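Hand-held gripper setup for a small workshop: what should I budget for besides the gripper?

Posted in Robots and Automation > Buying and Planning

Hi all, long-time reader, first proper post. I've got the go-ahead to put together one recording station with a hand-held gripper, so we can collect demonstrations before we commit to buying an arm.

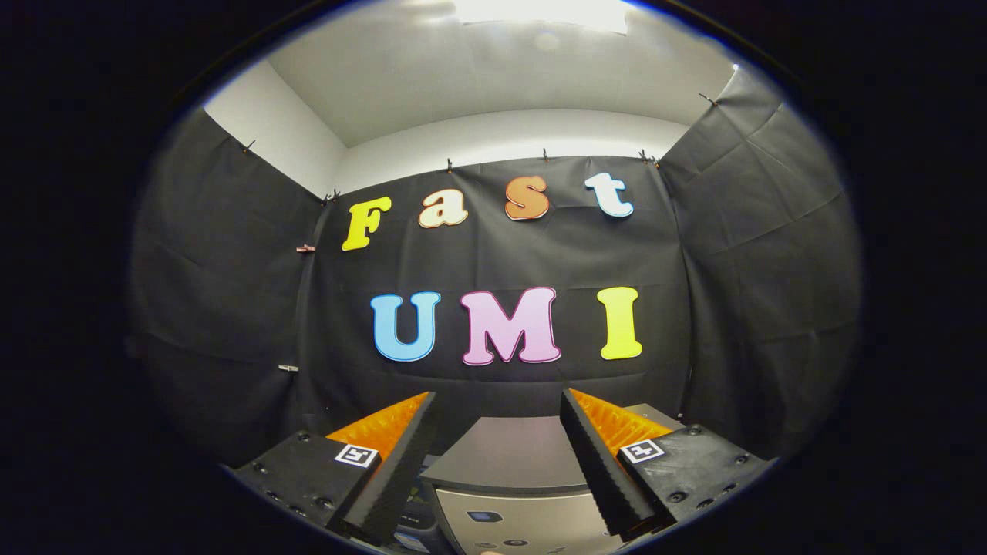 The quote I've had from Skevow is £1,742 for the gripper, the camera and mount, and a set of spare fingers. That seems fair to me, but it's all I've got on paper so far and I have a nasty feeling the small stuff is going to creep up on me. I need to hand in a full figure by Wednesday and I'd rather not go back with my cap in my hand a month later!

So, what else do people end up paying for? I'm thinking of black fabric on three sides with clips, and a decent ceiling light over the top. Is it worth buying a proper frame, or can I get away with something home-made? And do the finger pads wear out quickly? Ours would be handling mostly cardboard and small plastic parts. One station only for now, maybe more next year if it goes well.

Thanks in advance, and sorry if this has been asked before (I did search, promise).

bench_and_biscuits

Posted by tallowfield
Good on you for asking before the money's gone, I did it the other way round. My list, in the order it hurt:

Storage. I budgeted for one drive and ended up with 3, one to record on, one for the copy and one that lives at home. Wide-angle video fills them up faster than you'd think, so work out your minutes per day and then be gloomy about it.

Pads and fingers. With cardboard they do go. The edges get chewed and then the grip changes halfway through a batch, which is maddening when you're trying to keep things consistent. I'd put a second spare set on the same order so you only pay delivery once. Ask Skevow if they sell the pads separately from the fingers as well, mine came from Jamska and they would only do the whole lot.

Fabric. Buy more than you measured! I bought exactly enough, hung it, and found a gap at both corners. If it's been folded in a packet it'll be full of creases too, so either steam it or live with it. I live with it. Get the matt stuff, the cheap shiny sort throws the light straight back at you. I spent £60 on fabric and clips together and I'd happily spend that again.

Frame: home-made is fine if nobody leans on it. Mine is timber battens screwed to the wall. The only thing I'd say is leave yourself elbow room, you're standing there with a gripper in your hand for hours and a booth that looks roomy when it's empty gets very snug.

Also put in a line for printed markers. They cost pennies but they get scuffed, and you don't want to stop work on account of a bit of paper.

Posted by oddsocks_ron
just get an arm, you'll want one in the end anyway

Posted by quietgranary
I don't agree with the arm comment, at least not as a first purchase. We did it the same way as you, hand-held first, and it told us which two jobs were worth automating and which were a daft idea. Much cheaper way to find out.

Tallowfield's covered the kit so I'll only add the bit I missed, which was people's time. Somebody has to do the recording, then somebody has to go back through it and bin the bad ones. I put down nothing for that and it ended up being the biggest cost of the lot. Have an honest go at hours per week and put it in the same sheet as the hardware, otherwise it looks like a bargain on paper and your boss will remember.

Lighting, I'd go for a flat panel over a spotlight. And hold back £100 for bits, meaning cables, memory cards, a charger, tape. I spent mine in the first fortnight.

Last thing, get the quote in writing with the lead time on it. Stolar were lovely to deal with but the "in stock" mount took until May.

bench_and_biscuits
Brilliant, thank you both. Hadn't thought of the sorting time at all, so that's gone in as its own line, and I've emailed Skevow about the pads. Will come back and say what they charge.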